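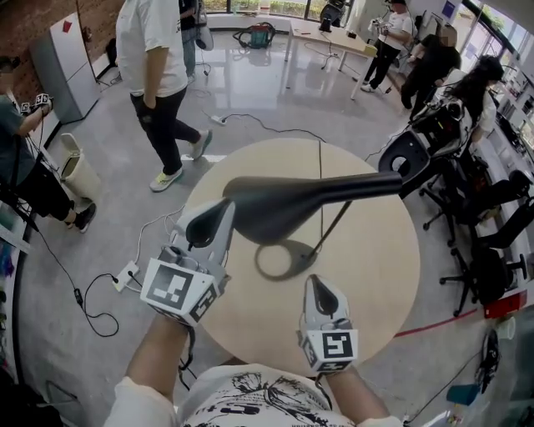

The lamp table, both grippers up. The left one is the problem child.

Left handheld gripper keeps dropping out on one task only

Posted by lefty_loosey in Grippers, Rigs and Teleop
Viewed 559 times

I look after a demo station with a pair of Tovositz handhelds, the white block kind with the square tag on the housing and two fingers on the front. You hold one in each hand, do something to an object on a round table, and the Prakau software turns the tags into positions and the encoder signal into finger opening. The arm that has to copy all this lives in another building and has not complained yet.

The right gripper is a saint. The left one loses its position for a moment, comes back, and now and then the finger opening freezes at the last value while the position carries on as if life were good. This happens almost entirely on the desk lamp task, where the left hand has to come up to the black shade and the right hand works lower down on the near side. On the cup task and the cloth folding it behaves. We have done 2,000 takes on this pair since October and the lamp ones are most of my reject pile.

What I've tried so far:

Reprinted the left tag. No change.
Recalibrated both grippers on the Prakau board, twice, the second time while reading the instructions.
Swapped the USB ports at the hub. The fault stayed with the left gripper.
Moved the table a little. It felt productive.
Replaced the finger pads with new Bekard ones, which did nothing for this but they do grip better.

The left cable drops off the gripper and straight down to the floor, where it joins the rest of the family. There are two power strips down there plus the lamp cord coming off the far side of the table. I know. I'm asking whether the floor is the cause or just an embarrassment.

Also, the lamp shade is black and so is a lot of the tag, and I've started to wonder if the software is getting confused by that. Is that a real thing or have I been in here too long?

3 replies, sorted by most helpful

gantry_widow
Marked as helpful by the original poster

You have two faults and they're taking turns. Split them before you buy anything.

Position drops out but finger opening keeps moving: that's the tag. Finger opening freezes but position keeps moving: that's the cable or the encoder. They don't share a path on the Tovositz. The log has a column for each, so go through ten bad takes and tally which is which. I'd bet on a mix, and you've been treating the mix as one mystery.

Do the cable first, it's quicker.

Hang the gripper from your hand the way you hold it at the lamp, arm forward, and look at where the cable leaves the body. If its whole weight is hanging from the plug, every reach tugs at the connector, and the lamp task is a long reach. Mine had worn so that it made contact only when the cable hung slightly to one side. It passed every bench test I gave it, since on the bench it was lying down having a rest.

What I do now on all of ours:

Make a small loop at the gripper end and fix it to the housing with a soft tie. Keep the tie off the tag and away from anything that slides. The loop takes the pull and the plug just sits there.

Second tie at the forearm, on a stretchy band. Leave enough slack that you can turn your wrist all the way over both directions. Check this with the fingers fully open and fully closed.

From the elbow, run it behind you and down, then to the hub. Don't let it go down in front where you can step on it or catch it on the table edge.

Keep it away from the power strips. I don't think the strips are corrupting your signal, whatever people say. I think somebody's foot moves a strip and the strip moves your cable.

Then the wiggle test. Start a recording, hold the fingers still at half open, and have a second person flex the cable a hand's width at a time from the gripper down to the hub. Watch the opening value. Flat line means good cable. If it jumps or sticks, put a bit of tape where your helper's fingers are. Do it twice. If the tape lands in the same spot both times, bin the cable, and cut it in half first or it will be back in the drawer by morning.

If the cable is clean, take the cover off the finger slide and look for fluff. Dry brush only. Oil in there collects more fluff and then you have felt.

Now the tag. Black shade and black squares is not a silly thought, but you're off by one step. The software looks for the white border around the square, and what hurts is when that border goes gray. Under a lamp shade you're putting it in shadow, or tilting it so the room lights glare off it. Stand where you'd stand for the task, bring the gripper in very slowly and look at the live view. You want to catch the exact pose where the outline vanishes. Mine always went at the same wrist angle, which told me it was glare. Matte laminate fixed it. Plain paper works as well until the first person with a coffee.

One thing to check on your reprint: measure the black square with calipers. If your printer was set to fit the page, the tag is the wrong size and the software will put your left hand somewhere it isn't, with great confidence.

torque_of_the_town

Had the same thing. Bought a new gripper. Problem gone. Not cheap though.

Edit: somebody messaged to ask if I tried the cable first. I did not.

bench_seven

Agree with most of what's at the top, except I'd start with the tag, purely on the grounds that it only shows up on one object. A bad cable would bother you on the cloth folding too. That one has you waving your arms around like you're landing a plane.

We run a similar setup at Erdem and had a lamp task for a while. Some things that helped, in no order:

Turn the lamp base instead of moving the table. Point the shade so your left hand comes at the end of it and not underneath. You lose some variety in your takes, but you can put that back once the dropouts stop.

Wipe the tags before each block of takes. Hands are disgusting.

Set exposure by hand in Prakau. If it's on auto and there are big windows behind the table, every cloud gets a vote. Ours was awful at 4 pm and fine at noon and we blamed the person on the late shift for quite a while. They've been very decent about it.

Swap hands for an hour. Use the left gripper on the right and the other way around, change the labels in the software (please change the labels in the software), and do the lamp again. If the trouble follows the gripper, it's hardware. If it stays on the shade side, it's light or angle. I'm surprised this isn't on your list, you swapped everything else.

Tape the lamp cord down on the far side. Ours slid a little each take until the lamp had traveled 23 mm over a session, and we only found out from the arm, which kept reaching politely for where the lamp used to be.

I keep a card on the hub with the date of the last pad change, cable change and calibration. Pads get changed when they go shiny. Cables I change before they ask.

Comments on the original post

lefty_loosey
Did the tally. Eleven bad takes, seven tag, four cable. Wiggle test put the tape in the same place both times, right at the gripper plug, so that cable is now two cables. New one has the loop and the forearm band and I feel like a very cheap marionette.

lefty_loosey
Calipers say my reprinted tag was small. Fit to page. I'd rather not discuss it.

gantry_widow
Everybody gets one of those. How's the shade pose?

lefty_loosey
Better with exposure locked. It still blinks if I roll my wrist outward right by the shade. Matte laminate is on order, and until it comes I'm just not rolling my wrist outward, which my doctor would also like.

bench_seven
And the floor?

lefty_loosey
The strips are going against the wall this afternoon.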